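Irkasico Opens Walk-In Blood Test Center in Pondutmont

2 min read

Pondutmont – Irkasico is thrilled to open its new walk-in blood testing center this February, bringing routine checks for iron, blood sugar, cholesterol and thyroid levels closer to home for families across the area. The center has its own lab on site, and most routine results will be ready the same day!

Until now, people in Pondutmont had to travel to Furtado for a simple blood draw. The new lab can handle 500 samples a day, and doctors will get the results through the same system they already use.

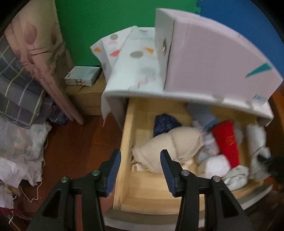
Janaína Xavier said she had put off her cholesterol check twice on account of the drive, and that a center open at 6:30 in the morning meant she could fast overnight, get tested and still be at work on time.

The opening follows a trial run at our Purnadia site, where the team tested 3,510 samples and 433 people filled out a comment form. Many asked for earlier hours and clearer advice on getting ready, and we were so glad to hear it – both are now in place.

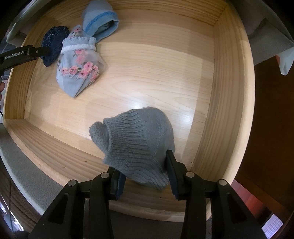

Getting ready for a blood test is easy. Drink plenty of water unless your doctor has told you not to, bring your test order, and ask ahead of time if you need to fast. Wear a top with sleeves that roll up. Cold hands and feet can make a draw slower, so a thick pair of gray socks with a wide ribbed cuff would be just the thing on a winter morning.

Questions about the center can be sent to Josué Toledo at the Irkasico press office.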